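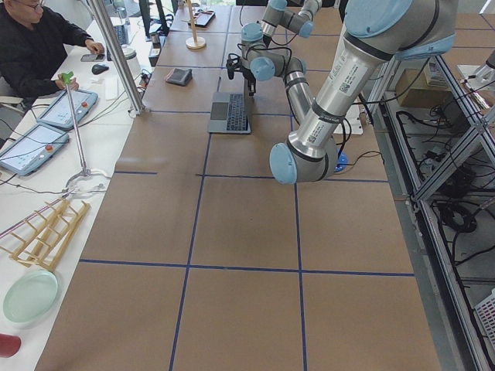
The gripper over the laptop on the taped table, with the two pendants on the desk at left.

Borura shared workshop: progress report on the Zellska arm build
Feb 4, 2019
Period covered: January

We got a lot done in January, and the arm is finally moving over a proper work table! Your second payment went mostly into the table and the rack, with the rest spent on cables and connectors. Total spent in the period: $437. Receipts are in the shared folder.

Table. We covered the top with brown paper and laid out big rectangles in dark blue tape. It's cheap and it has made everything easier. Anyone can say "put it in the square left of the laptop" and we all know what they mean. When the paper gets scruffy we pull it up and lay a new sheet.

Arm. The cables still trail off toward the rack more than we'd like, and tidying them is first on the February list. The rack itself is aluminum extrusion with diagonal bracing, and it's very solid (one of us has leaned on it plenty).

Picking tests. We ran 100 tries at lifting household things from marked squares, and 19 failed. Most of those were the small soft pouch, which folds when the fingers close on it. We're trying a slower close and a lower approach, and the first few tries look good. The dish rack is next, and we're really looking forward to that one, as thin dowels leave very little room for error.

Software. Ifans, our little program for saving and replaying positions, now loads a whole sequence at once. You used to have to step through it point by point on the pendant, so this is a huge relief! The Dodach add-on for naming the squares is half written. It works for the front row only.

Behind schedule: the written guide for new members. We have an outline and 2 finished sections, and the rest should follow by the next report.

Still needed from you: an OK to move the unspent travel money over to spare gripper fingers. We'd like to order them before the dish rack tests start.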